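2nd January. Towel absorbency, Clavville lot, continued.

Colour bleed first. Green and light blue swatches washed together at 50 degrees, Prokia detergent, no softener. Rinse water clear on both.
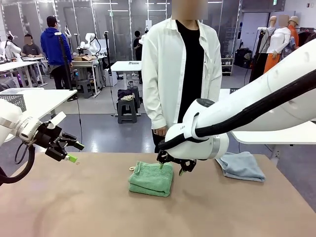

Dry mass of the cut swatch 147 g, soaked and drained 238 g. Lower than the April lot – possibly residual finish from the mill. Will repeat after 2 more washes. 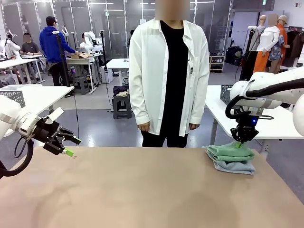
Reply in the margin: drain time was never fixed in April, so the lots can't be compared yet. Agreed. Setting it before the next soak.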